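2 min read

The specification for the Zarei site ran to a single page. The task was listed as "soft item, dark, on or near a bed." The collector was to pick the item up, move it, set it down, and let go. Grasp points were to vary. Room lighting was to be left as found.

The collector read the page twice and asked the coordinator at Kollosent whether "set down" allowed the item to hang over the edge of the bed. The coordinator wrote back that it did, provided the item stayed where it was left for two seconds after release. A robot called Omo would be trained on the results. Omo had been shown a great deal of white laundry and had learned to find it by its shadows. Black cloth has shadows too, but the model could not separate them from the cloth.

The kit held two grippers, one for each hand, with yellow fingers. The collector put on a mask, checked the clocks against each other, and started after lunch. 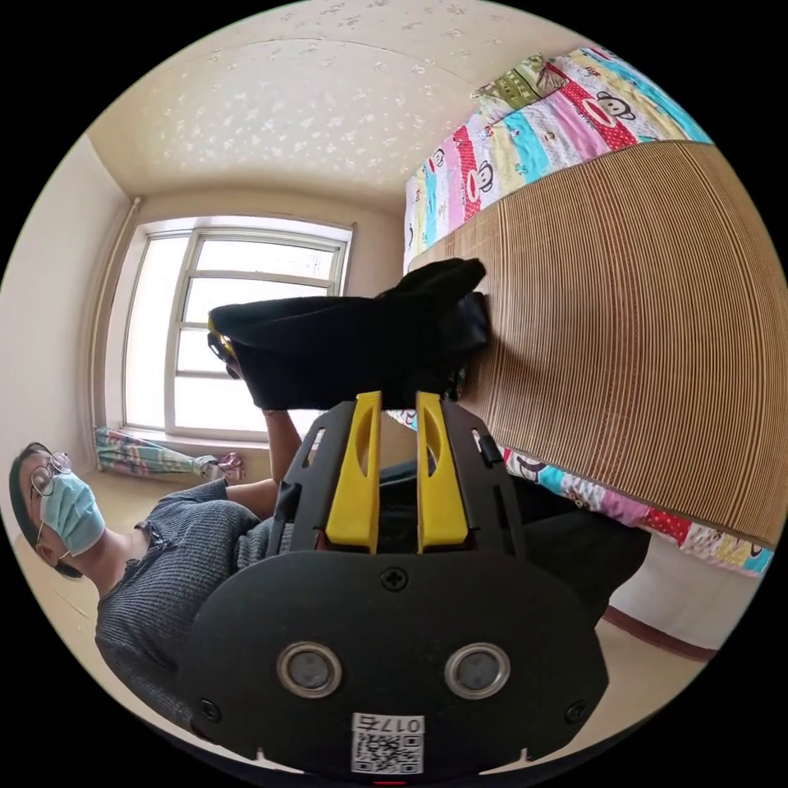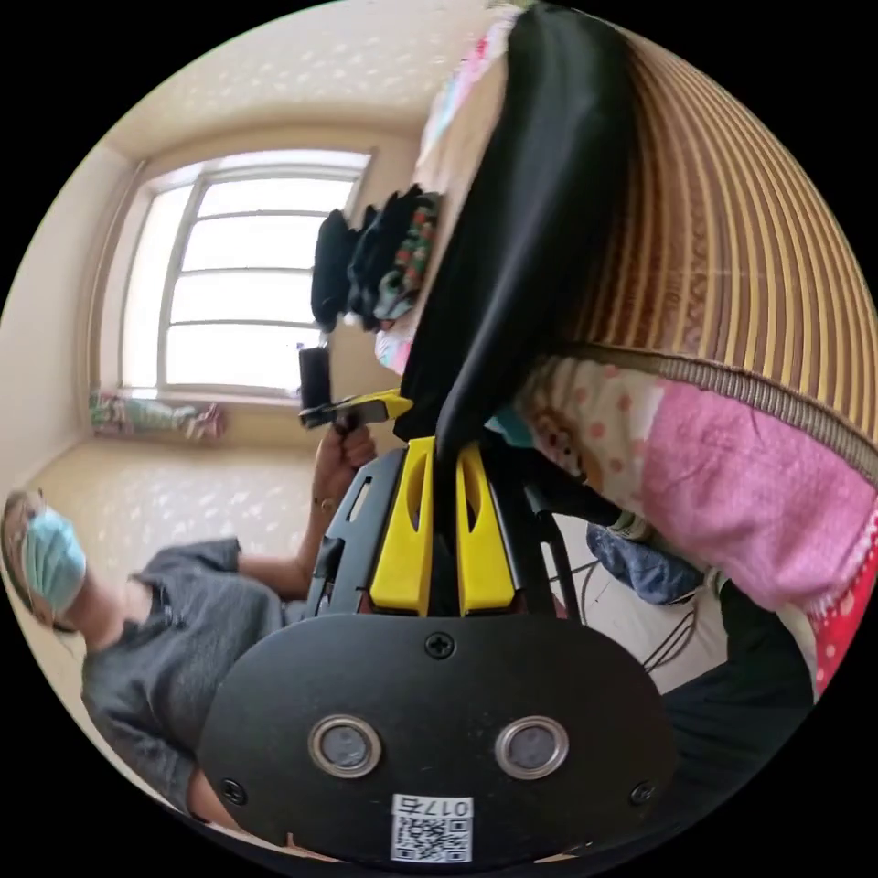
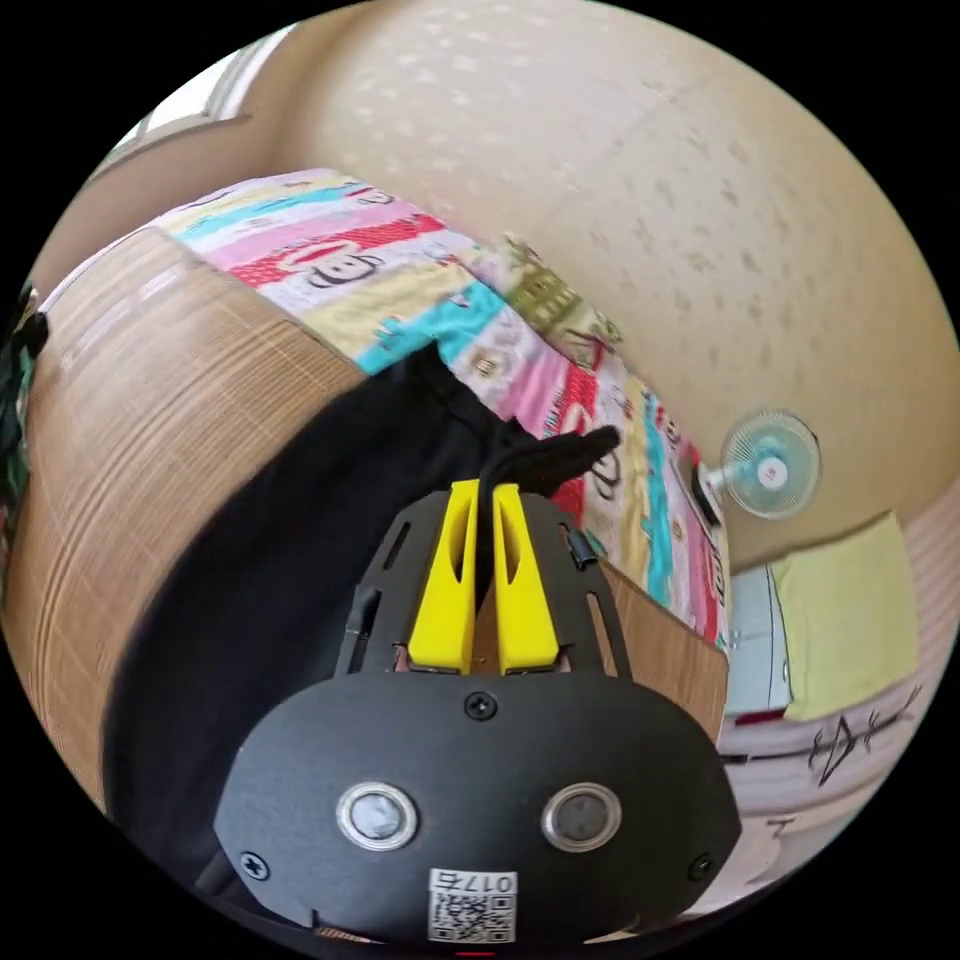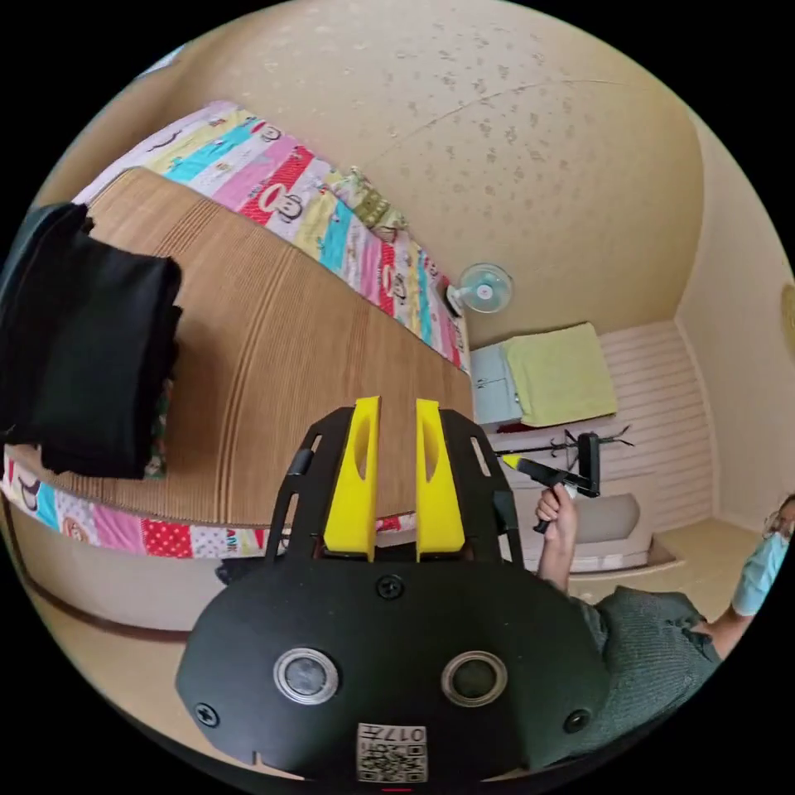 Kollosent - Household Manipulation Team, Field Collection

By four o'clock the count stood at 159 episodes. The collector had stopped thinking of the item as clothing. It had a heavy end and a light end. If the fingers closed near the light end, the rest slid off in the direction of the floor and the left hand had to come across and stop it. The specification did not mention this. The collector kept those episodes and marked them "two-handed, unplanned."

The quilt was a separate matter. Its printed monkeys had large round eyes and wide, outlined mouths, and an early version of Omo had once spent a whole evaluation run trying to pick a printed flower off a tablecloth. The collector asked if the quilt should be taken away. The coordinator said to leave it. A machine that worked in bedrooms would meet monkeys.

Uploading took longer than recording. The files went to Drodari, where a reviewer watched each episode at four times normal speed and sorted it. The reviewer and the collector had never met or spoken. The reviewer knew the collector only by a pair of hands, and could tell by now when the right one was tired, as the fingers began to close a little before they arrived.

Three episodes came back. The first had a clock error. In the second the item was released early. The third carried a longer note than the form had room for, so the end of it had been placed in the field for room temperature. It said the grasp was valid and the placement was valid, but between them the collector had held the item still in the air for a long time, and the model would learn to do the same.

The collector opened the episode and watched it. The cloth went up. The fingers stopped over the bed and stayed there. Outside the room, at that moment, a kettle had been switched on, and the collector had been listening to it.

The form offered "discard" and "keep." The collector chose "keep," typed "pause intended" in the comment field, and sent it back to Drodari.

In August, on a test bench with no bed and no quilt, Omo lifted a black sock and held it in the air. The engineer on duty checked the motor currents, found them normal, and waited for it to finish.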